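Keeping the Tea Hot: Heat Loss from Covered and Uncovered Pots in a Shared Kitchen

Project report, second year, Home and Food Studies
Group members: Jintana Paisan, Isamu Kobori, Pacita Javier
Supervisor: Nantana Intarasuk

1. Background

The common kitchen at Drerkside is used by students from two buildings. Tea is made there in large pots in the late afternoon and people come to it over the next hour or so. By the end of that time the pot is usually poured away and a fresh one made. We wanted to know how much of this waste comes from the tea going cold, and whether a simple cover would change what people do.

We looked first at what had been written on the subject. Most of what we found dealt with single cups, and the advice on pots came from cookery books, which tend to say that a cosy is a good thing without giving any temperatures. An older report in the department library, done by students at Preronthorpe, compared metal and china pots but did not look at covers. We used their method of taking readings through the spout, as it means the lid can stay on.

2. What we set out to find

We had two questions. The first was how fast the tea cools in the pots we have, with and without a cover. The second was whether a covered pot is emptied more often than a bare one when it is left out for general use.

3. Method

For the cooling tests we used two china pots of the same make, bought together by the kitchen. Both were warmed with hot water, emptied, and filled to the same line with freshly boiled water. We did not use tea in these tests. One pot had a quilted cover sewn by Pacita from an old blanket, and the other was left bare. We took the temperature every 5 minutes for an hour and did each run on a separate afternoon. There were 7 runs in all. The pots were swapped halfway through in case one of them held heat better than the other.

For the second part we put out real tea at four o'clock and left a sheet beside the pot asking people to make a mark when they poured a cup. At the end of the session we measured what was left. Covered and bare pots were put out on alternate days. We recorded 124 cups during the trial.

Toshio Hosoda, who runs the kitchen, asked us to keep the window as people normally have it, so on some days it was open and on others it was shut. We wrote this down each time.

4. Results

The covered pot stayed warmer in every run. The gap was small at first and grew steadily. In the first quarter of an hour it would have been hard to tell the two apart by drinking from them. By the end of the hour the bare pot had dropped to a point that all three of us called lukewarm, and the covered pot was still fit to drink.

The open window made more difference than we had expected. With the window open, the bare pot cooled noticeably faster, while the covered pot was hardly affected. In the one run where the pot stood next to the draining board, in the draught, the bare pot gave the lowest reading of the whole project.

The results from the second part were less clear. Less tea was left in the covered pot on most days, but there were two days when it went the other way. On one of these a lecture had been moved and very few people came in. We have kept both days in the totals.

5. Problems

The thermometer we started with was slow to settle, and we had to throw out our first two trial readings and borrow a better one. The marks on the sheet are probably too low. Isamu sat in the kitchen on one afternoon and saw people pour a cup and walk off without marking it, mostly when they were talking to someone.

A few people did not realise that there was tea under the cover. We added a card saying "Tea" on the third covered day — it should have been there from the start. This may have held down the figures for the early covered days.

We also did not ask anyone about taste. Tea left standing on the leaves gets stronger, and some of what was poured away may have been too bitter for people to want, however hot it was.

6. What we would do next

A longer trial would be needed before anyone could say much about waste. We would lift the leaves out after a set time, so that strength stays the same from one day to the next, and we would weigh the pot before and after instead of relying on marks. It would also be worth testing a smaller pot filled twice, as Nantana suggested when she read our draft.

The cover has been left in the kitchen for people to use. It needs washing by hand and should be fully dry before it goes back on the pot.
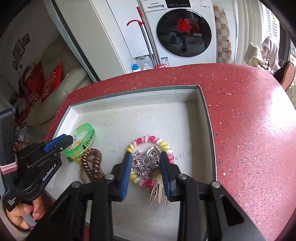

Our table of readings for all the runs is kept with the printed copy of this report in the department office, along with the pattern for the cover. Anyone who wants to repeat the work is welcome to borrow both.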